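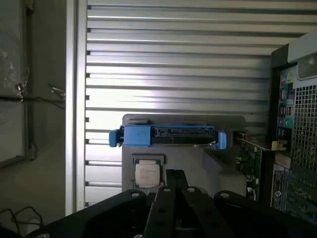 Page last changed: March, in the evening

Sorting the family photographs, part two

In the first part I wrote how I carried the boxes from my mother's flat on Vītola Street and how the airline made me pay for the heavy suitcase. Several readers asked what happened after, so I continue. I must warn you that I am still not finished.

The boxes stood in our hallway in Miltent for the whole summer. I walked past them each morning and felt a small shame. Then came a week of rain, my husband was away for work, and I put the first box on the kitchen table and opened it. Inside were paper photographs in envelopes from the chemist, negatives, some letters which did not belong there, and a dried flower that fell to crumbs when I touched it. I was sorry for that flower the whole day.

My first plan was to sort by year. This was a bad plan. My mother wrote the year only when she was in the mood for it, and my grandmother wrote only things like "by the lake, windy". I tried to guess years from haircuts and from how tall I was standing next to my cousin, and after two evenings I had a pile called "maybe" which was bigger than all the other piles together. So I started again and sorted by place. Place is much easier. I recognise the kitchen with the green stove, the summer house, the school steps, the beach. Even when I do not know who is the baby, I know whose sofa the baby is lying on.

How I scan

I use a flat scanner that I bought second-hand, and a program called Purnix, which has an ugly screen but does not ask me to make an account. I put four small photographs on the glass at one time and the program cuts them apart. It makes mistakes when the photograph has a white sky, then I must do it by hand. I scan the back also if something is written there. Many people skip the back, and I understand them, it doubles the work, but for me the handwriting of my grandmother is worth as much as the picture.

I scan at 300 dots for big prints and more for the little ones with the wavy edges. Please do not write me about this setting, I have read all the discussions and my eyes got tired.

For the cleaning of the glass I use a cloth for spectacles. Dust is the real enemy. On one evening I scanned a full envelope with a cat hair across everybody's face, and I noticed it only when I was in bed looking at the pictures on the telephone.

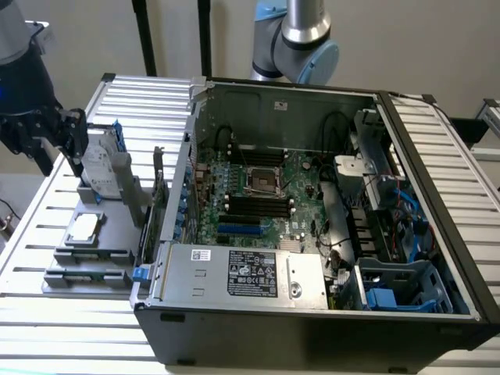 My mother never worried about where the photographs were. They were in the wardrobe, second shelf, and if there was a fire she would take them and run. With the scanned ones I do not have this feeling of a shelf. I had the idea that they live somewhere in the glass of the screen, which is silly for a grown woman. It helped me to look at a computer lying on its side with the panel off, and a hard drive next to it, a grey thing with a white label, so plain that you could put it in a drawer with the spare keys and forget it. After that I made a proper label for each of my own drives, with a pen, in the same way as my mother labelled jam. One says PHOTOS MAMA. The other says PHOTOS MAMA, COPY, and it lives at my sister-in-law's house behind the cookbooks.

Both drives are 500 gigabytes, and this is more than enough for old photographs. Videos are a different story and I will come to them.

The names of the folders

I changed the system three times. In the end each folder has the name of the place first, then the people if I know them, then the year with a question mark if I am not sure. For example: "Summer house, Mama and aunts, 1974?". The question mark makes trouble on some computers, so later I wrote "maybe" in place of it, and had to rename everything. It took a whole afternoon with a pot of tea and the radio.

I do not use tags or stars or colours. My daughter wanted me to use them. She says that one day the computer will recognise all the faces by itself. It may be so, but the computer does not know that the woman at the left of the wedding table was not invited and came anyway, and that my grandfather gave her his chair. I want that sentence to be kept somewhere. So in each folder there is a small text file with the stories, in our language and also in English for the grandchildren.
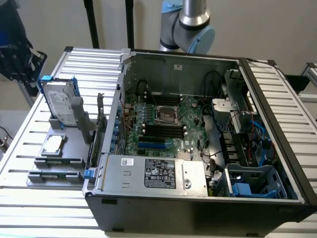 An open tower with its memory slots empty and no processor in the socket.

What my mother remembers

Every second weekend I call my mother with video and I show her the pictures on my screen. We cannot do more than an hour, she gets tired, and I get tired also. In the beginning I asked her questions like a policeman. Who is this? What year? She became nervous and answered "I do not know, leave me in peace." Now I show one photograph and I am silent. Then she starts alone, sometimes not about the people at all but about the coat. She remembers every coat – who sewed it, from what it was cut, to whom it was given after. Through the coats I have found the years of a whole envelope.

She was also in a dance group when she was young, and there are very many pictures from this time, all in costume, all in rows. I sent a few to Nudance, a small folk dance club in our area, and they wrote back very kindly with the name of the dance and the region of the skirts. They asked to hang one on the wall of their hall. My mother was so proud that she told it to the pharmacist.

There are also pictures she does not want to see. I learned to notice this. She says the tea is boiling and goes away from the telephone. Those envelopes I scan, but I do not ask. 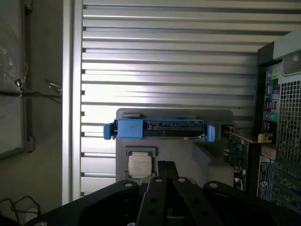 About the videos

My uncle had a camera for small tapes in the nineties and he filmed everything, mostly the ground. I took the tapes to a shop and paid $111 for the first bag of them. I thought it was expensive until I heard my father's voice. He asks off camera if somebody has fed the dog. It is a very short piece. I have played it many times, and I have put it in its own folder so that I do not have to search past the asphalt.

The rest of the tapes I will give to the shop one bag at a time, when there is money left at the end of the month. The woman at the counter told me to keep them standing like books and away from the heater. I had them lying flat on top of the heater, of course, for the whole winter.

Where I am now

The scanned pictures are about 2,000 and there are two boxes still closed. One of them is only slides and my scanner cannot do slides, so I am looking for somebody who can lend me the right machine. If you live near Miltent and you have one, please write in the comments. I will bring cake, and I will return the machine clean.

The paper photographs I do not throw away. I know that some people do it after scanning and feel lighter. Mine went back in their envelopes, in new boxes without acid, and the boxes are in the wardrobe. On the second shelf there was no room, so they are on the third.

In the next part I will write about the letters, if my mother gives me permission. She is reading them first.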